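Pickled mustard greens, second attempt

OK quick one because I have to be out the door by 8 and the jars are sitting on the counter judging me.

So. The greens. Last August I tried making these from memory and ended up with a jar of gray slime that smelled like a drain. Threw out the whole thing, jar included. Swore I'd just buy the vacuum bags from the Coughlan store forever. Then they raised the price again, and the bags are mostly stem now, and there's that yellow dye that gets on everything. So here we are.

This time I called Khôi Lại, who used to run the lunch counter two doors down from my old job and made the best pickled greens I've had anywhere. He laughed at me for a good while. Then he asked how much salt I used and I said "some" and he laughed again.

Weigh the salt. That's the whole lesson really. I weighed the greens and the water together, and for every 1,000 grams of that I used 30 grams of salt. My big batch came to 3,000 grams so 90 grams of salt. Plain salt, no iodine. A spoonful of sugar, and a cup of water left over from rinsing rice, which Khôi says gets it going faster. I have no idea if thats true but I did it.

Before any of that you have to wilt them. Wash, shake dry, pull the leaves apart at the base, lay them out in the sun on a rack for an afternoon. They should go floppy, like a tired scarf. I skipped this last year. If the leaves are still stiff they snap when you pack them and you can't get enough in the jar. 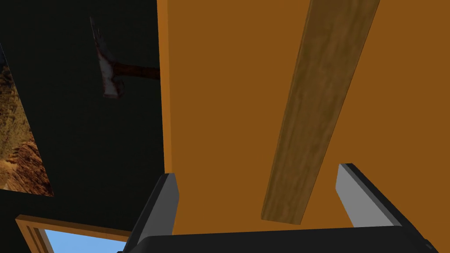
Then pour boiling water over, count to ten, drain, cool completely. COMPLETELY. Warm greens in the jar was my other mistake I think. Pack them in tight, green onion and a few slices of ginger in between, pour the brine over till everything is under. Anything sticking up will mold. I used a small plate on top and a bag of brine on the plate — brine not water, in case the bag leaks.

Lid on loose, plate under the jar. It will bubble over. Mine did it on day two, all down the cabinet door.

Day three they were still sharp and kind of mustardy up the nose. Day five, sour, olive colored, crunchy in the stems. Into the fridge. I ate a bowl standing up with cold rice and a fried egg and then another bowl.

Cost: the greens were cheap, I had the salt, had the ginger. Even the small test jar, 500 grams of leaves, gave me more than two of the store bags would. And no dye on the cutting board.

Things to do with them so far: chopped up and fried with ground pork and a lot of black pepper. Soup with tomato and whatever fish. Squeezed dry with chili and a little sugar, on the side of anything fatty. Rinse first if your cooking them, they're saltier than you think.

Next batch I want to try half cabbage. Also need a second jar. Running late, more later — the soup deserves its own post anyway.

Filed under: Pickles & Ferments, Cheap Eats, Greens

3 comments

Tudor Văduva
We do whole cabbages at home with nearly the same salt, and a piece of horseradish root in the barrel keeps it crunchy. Maybe try a slice with your half cabbage batch?

marnie_k
Does it work with the curly kind of mustard or only the big flat stem ones? All I can find here is curly.

Dot
Mine got a white film on day 4, skimmed it off and the rest was fine. Smelled right, tasted right. Making the pork tonight!

More from the kitchen
Rice porridge when you have nothing in
Quick carrot and daikon, ready by dinner
The fish sauce caramel I keep burning
Chili oil, less smoke this time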